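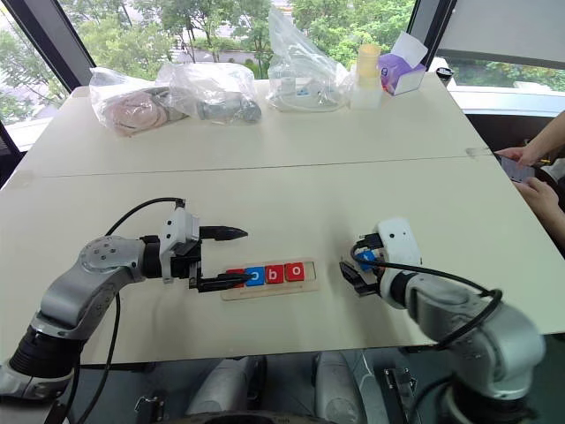 2. Letter order and recall in short words

For this part of the project we wanted to know if people remember a four-letter string better when it can be said aloud. Strings like "tolm" can be pronounced even though they mean nothing. Strings like "tlmr" can't.

Carmela Negri and Dario Caruso wrote the word lists. We tested 30 students from the Oldale campus in May, each one alone in a quiet room. Every student saw 13 strings for three seconds apiece, then counted backward from 300 by threes before writing down what they remembered.

Students got 73 percent of the pronounceable strings fully right. The other strings did much worse, and most of the errors were two middle letters swapped. First letters were almost never missed.

There are two problems with the test. The lists were not shuffled, so the last strings may have had an advantage – we should have made a second version. Also, three students said they turned the letters into initials of people they knew, and we had no rule for that.

Nives Russo is repeating the test with five-letter strings at Talcombe. Her results go in section 3.

Related reports
Reading speed and line length
Spelling errors in first-year lab notes
Memory for street names in Brekke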